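Unit 9. Setup and care of a two-arm folding cell
Course notes, Robot Cell Maintenance
Prepared by Yasaman Yazdani. Lab sections: Golnar Ghorbani.
Revised 6/6/23

9.1 Scope

These notes cover one cell, the two-arm bench used for cloth handling. Students are expected to bring it from power-off to a working state, carry out the regular checks on the grippers, and know which faults they may fix themselves. Arm calibration from a bare controller is in Unit 6 and is not repeated.

Arms are named from the robot's side of the bench. "Left" in the log means the robot's left arm, even when the student is standing opposite it. Most of the confused entries in the April log came from mixing the two.

9.2 Before power

Both arms must be at rest and supported before the supply is switched on. The brakes on this model are light, and an arm left half raised will sag when the controller wakes.

Check in this order:
1. Emergency stop is pressed in.
2. Base clamps are tight on both arms. Use the short hex key and stop at firm hand pressure.
3. No cable passes between an arm and the bench edge.
4. The bench panels are level with each other at the seam. A raised seam catches cloth and is often logged as a gripper fault.
5. The gripper fingers move freely by hand through the first part of their travel. Do not force them past the point where the gearing can be felt.

Release the stop, switch on the supply, and wait for the controller to report both arms. If only one reports, switch off again and reseat the data connector at the base of the missing arm. Do not reseat it live.

9.3 The gripper linkage

Each gripper is driven by one motor through a pair of links. Play in the links shows up at the fingertips, where it is multiplied by the length of the finger. A joint that feels acceptable at the pivot can still miss the edge of a thin fabric.
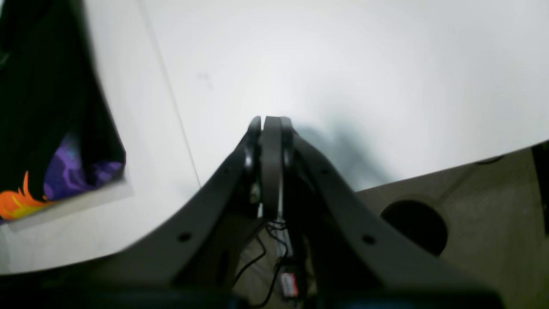
Play is measured with the motor holding position. Close the gripper on the Trillia gauge strip, hold the finger near the tip, and rock it gently from side to side. Any click means a pivot screw has backed off. Tighten the screw until the click goes, then turn it back slightly so that the joint still swings under its own weight. Thread compound may be used on the screw, sparingly, and never on the plastic link itself. It attacks the plastic and the part will crack at the hole within a few sessions.

Cables inside the gripper need slack at both ends of travel. Open the fingers fully and look for a cable drawn tight over a link. Close them fully and look for a loop standing out where it could be pinched. Both conditions are corrected at the last tie before the wrist. Moving a tie further up the arm only shifts the problem to the next joint.

Replacement links are the Plosteo pattern, printed in the lab. Older links with the Ristis pattern have a different hole spacing and must not be mixed with them on the same gripper.

9.4 Wrist camera

The wrist camera is fixed to the arm and moves with the gripper, so the gripper should always fall in the same part of its image. This gives a quick test of the mount. Save one reference image after each calibration and compare against it at the start of every session.
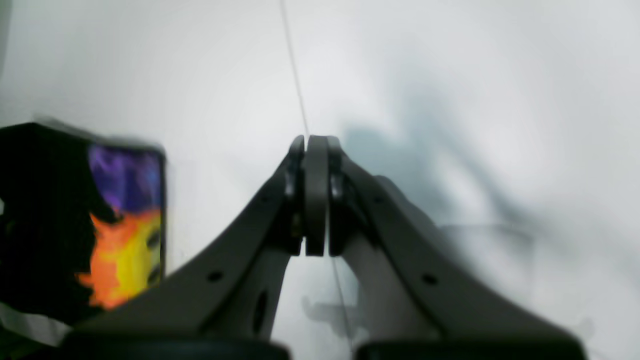 Alignment is judged at the fingertips first. The tips are the part of the gripper that meets the cloth, and a small turn of the mount moves them sideways in the image. In the reference view the arms of the gripper form a broad inverted V that narrows to a tip just below the middle of the image. If the tip has moved to one side, the mount has turned. If it has moved up or down, the mount has tilted. The round holes in the arms serve as a second check. They appear at similar heights on the left and right, and a clear difference between them points to a mount that has rolled. The parts nearest the camera are blurred and should not be used for comparison.

Loosen both mount screws before correcting the camera. Turning it against a tight screw strains the bracket, and it will creep back during the session. After any correction, save a new reference image and write the reason in the log.

Shadows on a white bench are a separate matter. They change with arm position and do not indicate a mount fault. If the cloth detector reports an edge where there is none, raise its contrast limit one step and repeat the run before touching any hardware.

9.5 Two-arm span test

The span test checks both arms together. Lay a long dark garment flat across the bench and send each gripper to one end of it. The arms should reach their points without pulling the cloth out of line.
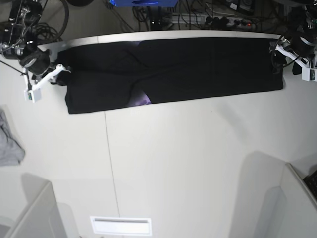 Word count for this unit: 923

Run the test at low speed first. Watch the cloth and keep a hand on the stop. When a gripper lands short of its corner, note which arm and in which direction, then repeat twice without changing anything. An error that repeats is a calibration error. An error that wanders is usually play in the linkage or a loose base clamp, and section 9.3 should be done again before calibration is considered.

Fabric tension is judged by eye. Creases already in the cloth do not matter. New creases that fan out from a gripper mean that the arm is pressing down too far. Raise the contact height in small steps until they stop forming.

9.6 Service interval

Links and pivot screws are inspected every 200 cycles. The count is kept by the controller and must be copied into the log by hand, as it is lost when the Golestani software is reinstalled. Wrist cables are replaced when the outer jacket shows white stress marks, whatever the count.

Students may tighten screws, reseat connectors, move cable ties and replace printed links. Motors, controller boards and the supply are handled by the lab instructor.

Reading for the next session: Unit 6, calibration tables, and the log pages for your own bench.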